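4. Marking Out and Masking the Floor

This section applies to all indoor concrete floors that are to receive Vosto two-part sealer. Complete Section 3 (Cleaning and Drying) before starting.

4.1 Materials

Painter's tape, paper floor covering, chalk line, steel rule, utility knife with a new blade, plastic smoothing tool. Tape from opened rolls stored since August or earlier should not be used on finish lines.

4.2 Laying Out the Bays

1. Find the midpoint of each long wall and snap a chalk line between the two points.
2. Measure outward from this line and mark the edge of each bay. The standard bay at Bondirville sites is 219 cm wide.
3. Check that every corner is square before any tape is laid.
4. Lay the tape along the outside of the chalk line. Pull out short lengths and press them down as you go. Do not stretch the tape.
5. Where two strips cross, cut the upper strip with the knife. Do not tear it by hand.
6. Run the smoothing tool along the full length of each strip.

Note – Chalk left under the tape will prevent it from holding. Wipe the line with a dry cloth first.

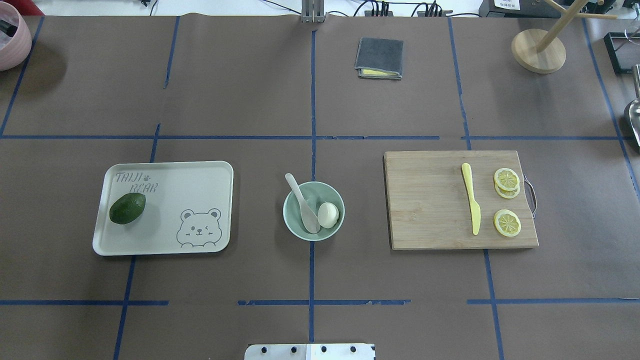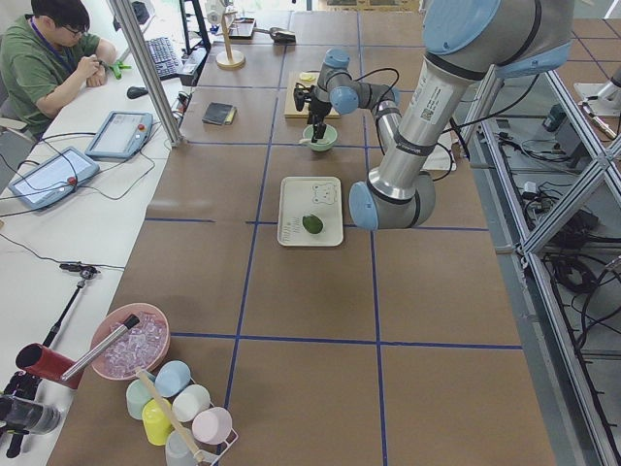
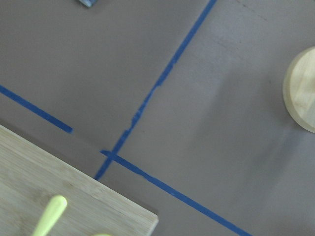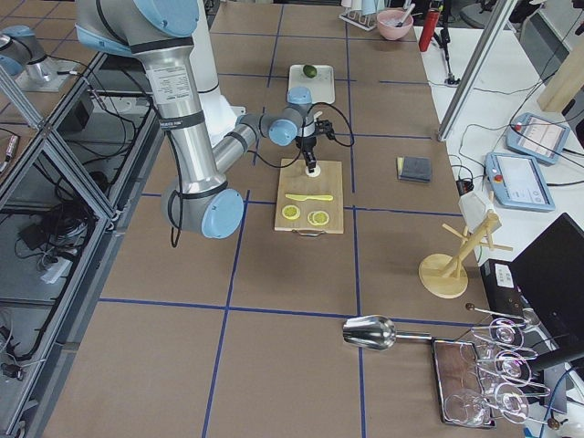

Sealer is thin when first mixed and will travel under any part of the tape that is not fully bonded to the floor. The finished line will copy the tape exactly, including its faults. An edge as ragged as that of the long blue strip in the third picture is not acceptable along a bay line and must be lifted and laid again. The same edge may remain where the tape only holds down paper covering, provided that no sealer will reach it. Small gaps in a strip should be covered with a fresh piece that overlaps the old tape on both sides.

4.3 Inspection Before Coating

1. Walk each line from both ends under full room lighting.
2. Press down any raised edge. If it lifts a second time, replace the strip.
3. Record the bay number and the name of the inspector on Form 763.
4. Close the room to foot traffic until coating begins.

CAUTION: Do not mix the sealer until the inspection form has been signed. Mixed material must be used within 90 minutes and cannot be thinned or saved.

4.4 Removing the Tape

Remove the tape 3 hours after the final coat, while the sealer is firm but not fully hard. Pull it back over itself at a low angle and at a steady speed. If the coating begins to lift with the tape, stop and score the line lightly with the knife before continuing.

Questions about this section should be directed to Laurinda Baptista, Floor Maintenance Office. Requests for replacement tape are handled by Somtochukwu Okoro.

Section revised 26 October 2022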